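Help wanted: part-time housekeeper and all-around helper for a small guesthouse in Skulham

Hi there! I run a little guesthouse on the edge of Skulham, and after a long stretch of doing nearly everything myself (laundry, breakfasts, bookings, arguing with the boiler), I am finally ready to hire somebody. I've never written a job ad before so please forgive me if it wanders a bit.

The place is called Monotthorpe House, and the rooms are cozy and lived-in. Think cream armchairs and a lot of cushions. 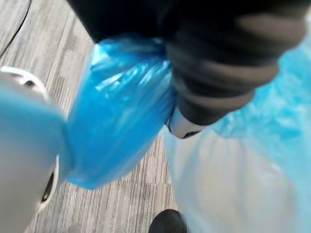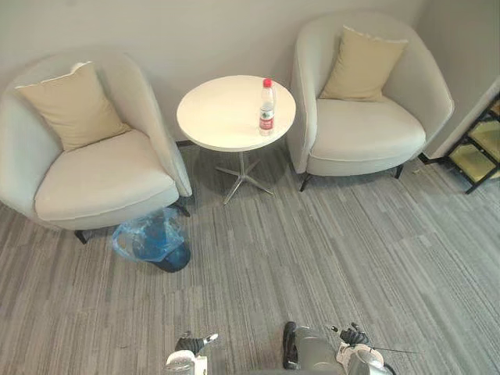 So, the job! It's 20 hours a week to start, mostly mornings, and I'd love to find someone who wants to stay a good while. You'd be turning over rooms between guests, keeping up with the sheets and towels, helping me set out breakfast, and answering the phone when I'm up a ladder or out getting eggs. Some days are wild and some days are so quiet you can sit in the kitchen with coffee and fold napkins. I pay you for the quiet days too, obviously.

We have five bedrooms plus the sitting room, and in the busy season they can all change over on the same morning. Those mornings are a workout, I won't lie. Check-out is at 11 and guests start showing up at 3 (or at 1, with a hopeful look on their faces), so you need to be okay moving fast and then stopping to be nice to somebody who wants to know where to park. If you've worked in a hotel, great. If you've only ever kept your own home running with kids and a dog in it, that's great too, please write to me anyway. I can teach anybody my way of doing corners on a bed. I can't really teach anybody to be friendly before 8 in the morning!

A few things I should say up front. There are stairs, steep ones, and no elevator. The vacuum is heavy. I'm picky about bathrooms and pretty relaxed about everything else. We don't allow smoking anywhere on the property, and that goes for the back steps. I do have a cat, Rothe, who thinks the linen closet belongs to her, so if you're allergic this is probably not going to work out, and I'm sorry about that.

You'll need to get here on your own. The bus from Gosport stops at the bottom of the hill and it's a short walk up, though the first bus gets in a little late for breakfast days, so on those mornings a car or a bike would make your life easier. There's a shed you can lock your bike in and room for one more car by the gate.

Pay is 153 a shift for the longer shifts, and we'd work out the shorter ones together when we talk. Paid every other week, always on time (I worked for people who paid late and I still get mad thinking about it). You get breakfast when you work, and it's a real breakfast, cooked, sitting down. You can also take two weeks off whenever you like as long as it isn't high summer, and if a friend or relative of yours wants to stay in one of the rooms in February when it's dead here, they can have it for next to nothing.

If I had to pick what matters most to me, it would be that you show up when you say you will and tell me when something's broken. Lamps get knocked over, glasses chip, guests spill wine on things. I don't get upset about any of that. I do get upset when I find it three weeks later pushed behind a curtain.

To apply, just drop me a note through the contact form or leave a letter in the box by the front gate. I don't need a fancy resume. Tell me a little bit about yourself, what hours you can do, when you could start, and one place you've worked or helped out where I could call somebody. If you're calling the house instead, the extension is 1624, and afternoons are best. Let it ring, it takes me a while to get to it!

I'd like to hear from people by March 8, 2024, and then I'll have a few of you over for a look around and a chat at the kitchen table. After that we'd do one paid trial morning so you can see whether you like it and I can see whether you like the cat. Please wear comfy shoes.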